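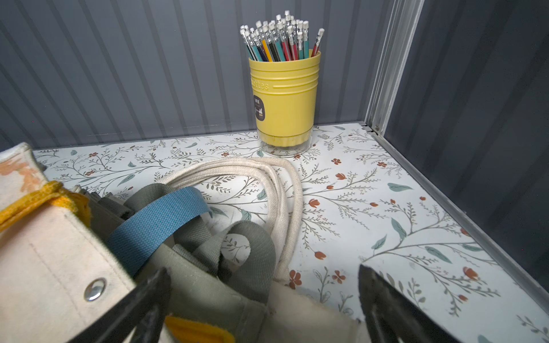
Right wrist camera, fingers open over the canvas bag

Two-arm cloth cell: wrist camera drift and finger upkeep

ridgeline_benchtop
Posted 30/12/2022

Hello everybody, and I hope you're all getting some quiet days. I've been meaning to write up how we look after our tote bag cell at Clerton for ages, partly so I have it in one place and partly so you can tell me what I'm doing wrong (you usually do, and kindly!).

The short version is that one wrist camera keeps wandering. It's the one on the right arm. I set the bracket so both fingertips come up from the bottom of the view with a nice gap between them, I run the calibration, all is well, and then a week or two later the offset has crept and the grasps start landing to one side of the strap. The left arm has the very same bracket from Caldeira and it has been good as gold since June. The right one has been redone at 1,100 cycles, then again a bit after 2,000, and the last time at 3,309, and I'm getting rather tired of it.

What I do each time: power down the arm, take the bracket off, clean the two faces with alcohol, put it back with fresh threadlocker, let it sit overnight, recalibrate. The calibration itself takes me 17 minutes if the phone doesn't ring. Is there a step I'm missing?

oldsolder
Good write-up, thank you for it. My money is on the cable. A bracket doesn't creep by itself if the faces are clean and the screws are holding, something has to be tugging at it, and the only thing on there that tugs is the camera lead. How much slack do you leave, and where does it leave the wrist?

quillandcog
I'd look at the fingers first, myself. We run a similar pair at Vekesdale and we chased a "camera problem" for a whole month that was a bent fingertip. The camera was telling the truth the entire time. If one tip gets knocked against the table edge it doesn't take much, and then of course the gap looks off and you go and move the poor bracket to suit. Take both fingers off and lay them on a flat plate next to each other before you touch anything else.

ridgeline_benchtop
Oh, I like the flat plate idea, I've only ever checked them by eye. I'll do that Monday. On the cable, let me put up the overhead so you can see how it's run.

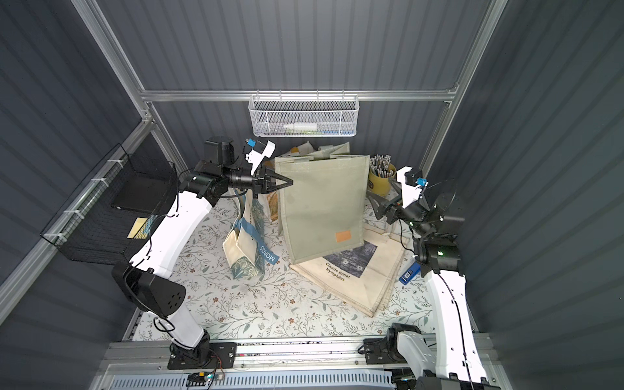

Cable slack has been a sore point with me from the beginning, and I've gone back and forth on it more than I'd like to admit. Too short and the wrist can't roll all the way over, too long and it finds something to catch on. On the right arm the lead comes off in a loop above the gripper and heads for the right-hand wall, and when the arm is folded back into that corner by the yellow cup it's in the tightest posture it ever gets into. I think the lead is held with one clip on the last link and nothing after that. I had thought one was plenty.

oldsolder
Well, I think that's your answer, or most of it. With the arm tucked into the back corner like that, the loop has very little room before it meets the wall panel, and those ribs are just the sort of thing a cable will drag along. I'd bring the lead down the arm instead, second clip right behind the wrist joint, so that if anything pulls, it pulls on the clip and never reaches the connector. You'll want a soft clip, the hard ones chew the jacket.

quillandcog
I'm going to disagree a little, and please take it in the friendly spirit it's meant! Two clips on a short lead can be worse than one. We did exactly that and broke the conductors inside the jacket, right between the clips, where you can't see it. The camera dropped out every time the wrist rolled past a certain point and it took us 578 episodes' worth of bad recordings to catch on. If you add a clip, leave a proper service loop between the two.

oldsolder
Fair enough, a service loop goes without saying, but I should have said it.

papertray
Jumping in because I'm nosy about small things. Is that little board with the red and blue wires on the front rail just sitting there bare? It's right beside the left arm's base, and I would be forever nervous of dropping a screw on it. A printed cover is an evening's work and Clakmont has a free file for one that clips onto extrusion.

ridgeline_benchtop
You're right, papertray, and it's been on my list so long that the list has been rewritten twice. I'll have a look for the file.

So, the plan for next week, and shout if you'd do it in another order: fingers off and onto the flat plate, then the lead rerouted down the arm with a soft clip and a generous loop, then the bracket cleaned and refitted, then calibration last. I'll hold the bracket screws to the same torque as the left arm, and I'm going to put a stripe of paint pen across each screw head so I can tell at a glance whether one has turned.

quillandcog
Paint stripe is a lovely idea. Check it every 14 days and write it down, even when nothing has moved.

oldsolder
Order looks right to me. Roll the wrist through its full range by hand before you power up, and watch the loop while you do it.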